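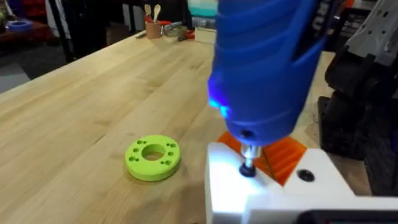 Will the new border monitoring deal between Zollovska and Estier hold through the winter?
Probably only on paper. The two governments have signed a text that leaves the hard parts for later, and neither has pulled back the troops that made a deal necessary.

14 Nov 2019 – Under the agreement, 449 unarmed observers will be posted along the Sikder valley, where the two countries have argued over grazing land and a rail line for decades. Both sides call it a breakthrough. They used the same word in July, when a ceasefire was announced with a handshake and fell apart before the month was out.

The numbers deserve a closer look. Zollovska says it has 2,000 soldiers in the valley. Estier's defense ministry puts the figure at 3,693. The new text doesn't say which count the observers should start from, so any claim of a withdrawal will be hard to check.

"You can't measure a pullback if you haven't agreed on what's there," said Wing-yan Kuo, who studies ceasefire deals at the Palirwood Institute. She also pointed to a clause that lets either army close a road to observers on safety grounds, with no time limit. "I'd expect that one to get used."

Darnell Escobedo, a former diplomat who worked on two earlier rounds of talks, was a little kinder. He said getting both foreign ministers to sign the same page was worth something – though he admitted the page had been getting shorter all week.

Then there is the money. Outside donors have promised to pay for the mission's first six months. After that, the cost falls to the two governments, one of which still hasn't paid its share of the last mission.

For the 329 families who left the valley this summer, the agreement offers one sentence on a "voluntary and orderly" return. It gives no date and names no office to handle claims. Officials in both capitals said those details would be worked out at the next meeting, which has not been scheduled.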